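Seed storage – drawers or tins?
Forum > Allotments > General

carville_plot6
How is everyone keeping seed packets over winter? Mine lived in a biscuit tin until October, when I found the beans had gone mouldy. I've moved to stacking plastic drawers, sorted by sowing month.

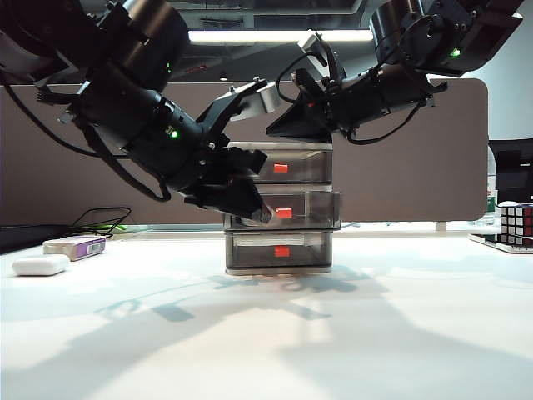 Peas and beans go in paper envelopes first, then in the drawers. I've got 102 packets, so finding things matters more to me than looks.

Remen
Plastic holds the damp in. I'd stick with a tin and a bag of dry rice.

carville_plot6
The tin is what went mouldy.

Kwok
Was the seed dry when it went in? I give beans 2 weeks on a tray indoors. Then any box will do.

Remen
Fair point on drying, but I still wouldn't use plastic.

Radek Urban
Mine are in jars in the fridge – parsnip excepted, I buy that fresh every year.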